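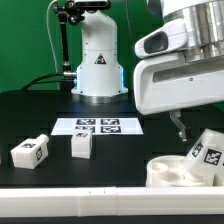

Ticket 400: Parnden camp, family registration records not syncing
Opened by: Awuor Kaijage, field office
Assigned to: Themba Coetzee
Priority: high
Status: resolved

4 Jul 2018, 08:50, Awuor Kaijage
Tablets at the Parnden reception point are saving new arrivals but nothing is reaching the main list. The food distribution team works from the main list, so families registered since yesterday afternoon have no ration number. We have 111 records waiting. Staff are writing paper slips for now.

09:15, Themba Coetzee
Which version of Nekance is on the tablets? Please also send the error text if there is one. Do not log out of any tablet or clear the app data, as the unsent records are only held there.

09:40, Awuor Kaijage
Version 23 on all of them. The message is "Household already exists". It comes up on the first record and then the sync stops.

10:30, Themba Coetzee
I can see the cause on the server. A group moved from the Bredau site yesterday and they still have open records there. When Parnden registers them again, the server refuses the first one and holds everything behind it. We had a similar case in March, with two households, and closed them by hand.

10:45, Maricica Roman, Bredau office
I can close the old records at our end but I need the list of who has left. Some families have split, with grandparents staying here. Please don't close whole households without checking.

11:20, Awuor Kaijage
List sent to Maricica. Zawadi Kioko is going round the tents to confirm the split families.

13:55, Maricica Roman
Transfers done for the confirmed families. Three households left open until Zawadi reports back.

14:10, Themba Coetzee
Changed the server setting so that a refused record is skipped and flagged, and the rest go through. Please sync one tablet first.

14:25, Awuor Kaijage
First tablet went through, now doing the others. It is slow, about 50 minutes in all on this connection.

15:30, Awuor Kaijage
All sent. Three flagged, the same three Maricica has. Ration numbers are printing.

16:40, Zawadi Kioko
Spoke to the last three families. Details are with Maricica.

17:05, Themba Coetzee
Flags cleared, closing. Separate ticket raised for the wording of the error message.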